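Notes from the bench: looking after the dish cell
July 2021

Kirsten Frandsen asked me to write something for the newsletter about the dish cell, mostly I think so people stop asking her why it was down for most of a week. So here goes! I've been the one looking after it since February, when the Brosonmont office handed it over to us with a binder, a bag of spare screws and a sticky note that said "good luck."

If you haven't been by, the job is simple to say out loud. One arm, one wooden rack, some blue dishes. The arm picks up a dish and the dish is supposed to end up in the rack. We use it to try out grip settings before they go anywhere near a customer (the Hegazy kitchen people are the ones waiting on this round), so it runs a lot, and things that run a lot drift.

The drift this time was in the fingers. I'd been seeing plates come down a hair to one side, enough to touch a peg on the way in, and my first guess was the rack. It's light, it gets nudged, somebody wipes the table and puts it back a little crooked. So I squared it up and taped the corners and ran it again, and no change at all. Then I blamed the camera, and lost a whole afternoon to that (sorry, camera). It was the left finger. The screw near the tip had backed out just enough that the finger could rock when it closed on a rim, and of course you can't feel it with the power off, only when it's squeezing something.
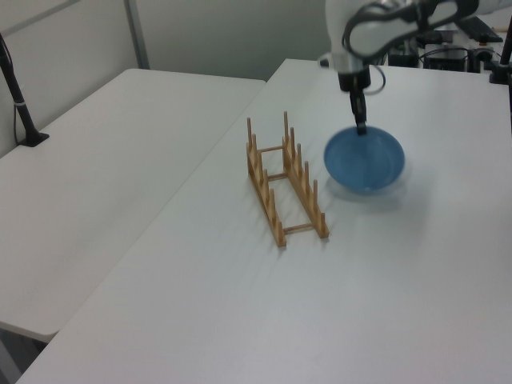
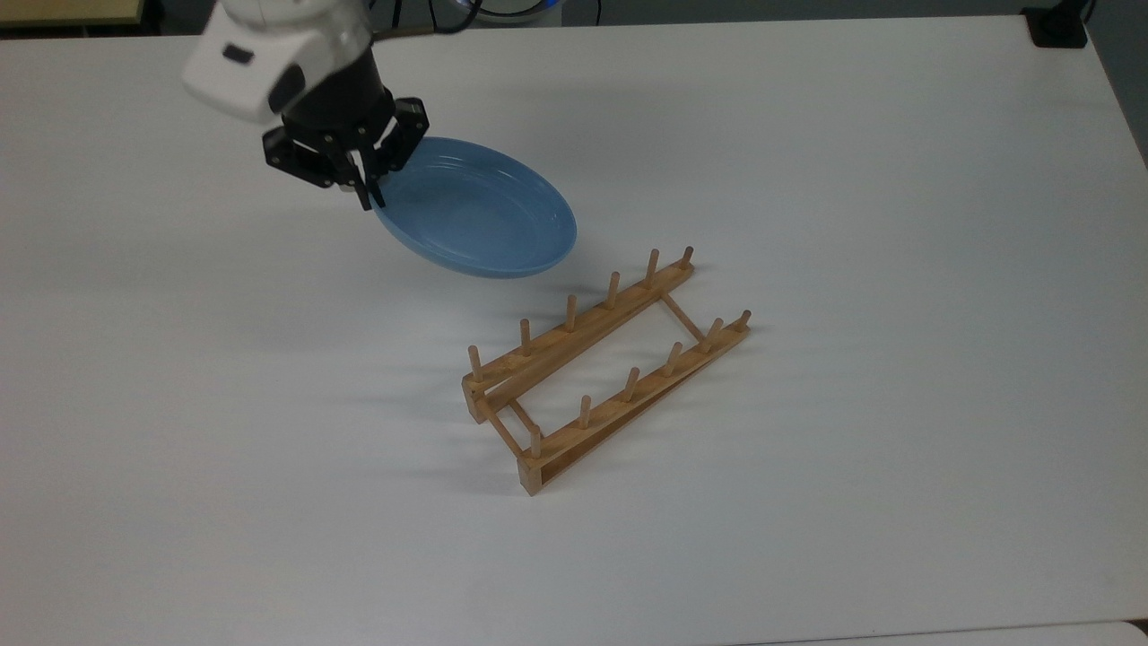
Bowls and plates give you different trouble, by the way. A bowl forgives a lot. A plate gets held by one side of the rim and the rest of it just hangs out there, so any wobble at the finger gets a lot bigger by the time it reaches the far edge. If you only ever check the cell with a bowl you'll think everything is great. I did that for weeks!

Anyway, the fix. New screw, a dab of the blue threadlocker, and overnight before anyone touched it. After that I redid the finger zero with the Skilteck gauge, which wants to be done 3 times and averaged, and I wrote the result inside the cabinet door next to the old ones. Please keep doing that. The log on the computer is fine but I like being able to open a door and look.

While I had it stopped I also went over the cables. The one that loops along the arm had a tie pulled too tight, so I cut it and gave it more slack - you want the wrist to be able to turn all the way without tugging. The poles got a quarter turn on their clamps too. If a camera pole moves even a little, you'll be recalibrating, and that's 9 steps in the binder with step six printed twice.

From now on the finger screws get checked every 700 cycles, and the pads get swapped at 4000 whether they look worn or not. I've put both in Fasik so the reminder pops up for whoever is on shift. Don't just click it away, okay? It takes a few minutes with the small hex key, the one on the red lanyard.

And if anyone has borrowed that hex key, I would love it back. My drawer, second from the top.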